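Speaker notes – two arms in a shed (20 min slot, leave 4 for questions)

Start: hello, who I am, quick thanks to Oanh Văn for lending bench space. Don't ramble about the van.

Why two hands. One arm was fine for picking up and putting down. Hopeless for anything that needs holding still while you fiddle with it. So – second arm, second hand, twice the cables. Ask who here has built one. Wait for hands.

The board. White sheet, cut-outs, pegs, one gear. Blue for the parts so the camera can find them against the white. Had a wooden one first, grain confused everything. Say that bit slowly, people always ask.

Black curtains all round. Cheap. Did more for us than a month of code.

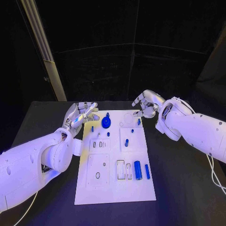

Small pegs are the worst. Fingers too fat, peg tips over, start again. Logged 544 tries by June, up to 200 of them usable. Show the spreadsheet if teh projector's behaving, skip if not.

Software: Timeo does the arm paths, Drunora is our own bit on top, handles the fingers. Name came off a jam jar label, don't explain it. Mention Onari – tried it, gave up after 6 evenings, docs were thin. Be nice about it.

Mistakes. Cables too short. Arms bolted too close together, elbows clashed, had to redrill the bench (sorry Oanh). Emergency stop was on the wrong side of the room!! Move it before you do anyting else.

Costs slide – don't read it out, just leave it up.

Next: gear onto its post using both hands, no help from me. Then the long rods.

Questions. If it's quiet, ask Oanh about the drill.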